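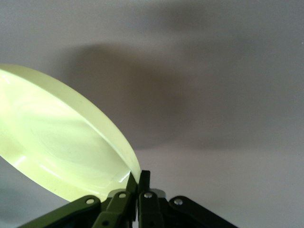
첨부 1: 연두색 원형 판, 테두리 쪽

접수 제목: Huloritz 사내 위키 첨부 이미지 썸네일 미생성
접수자: Lensa Birhane
담당: Fuad Yimer
우선순위: 보통
상태: 모니터링 중

증상
10월 서버 이전 이후 업로드한 JPEG의 썸네일이 목록에 표시되지 않음. 원본은 정상적으로 열림. PNG는 영향 없음. 

환경
위키 서버 Gerkthorpe, 썸네일 작업 큐 Tastus. 브라우저를 바꿔도 결과 동일.

처리 기록
09:40 큐 상태 확인. 대기 작업 200건, 실패 작업은 모두 JPEG.
10:05 작업자 프로세스 재시작. 대기 건수 변화 없음.
10:20 로그에서 디코더 라이브러리 로드 실패 확인. 이전 서버에는 수동 설치되어 있었으나 이전 목록에서 누락됨.
11:10 라이브러리 설치 후 샘플 파일 재처리. 썸네일 생성됨.
11:15 나머지 작업 재등록. 50건 단위로 나누어 실행. 동시 실행 수는 3으로 제한.
13:30 40건에서 시간 초과 발생. 제한 시간 상향 후 재실행하여 완료.

Eldana Negussie 추가 의견
캐시에 빈 썸네일이 남아 있으면 목록에 계속 공란으로 나옴. 해당 문서에서 캐시 비우기를 실행할 것. 관리자 권한 필요.

남은 작업
- 설치 스크립트에 디코더 항목 추가 (Fuad Yimer)
- 큐 실패 알림 수신자 변경. 현재 퇴사자 계정으로 발송 중
- 이전 점검표 수정 후 Emmanuel Simiyu 검토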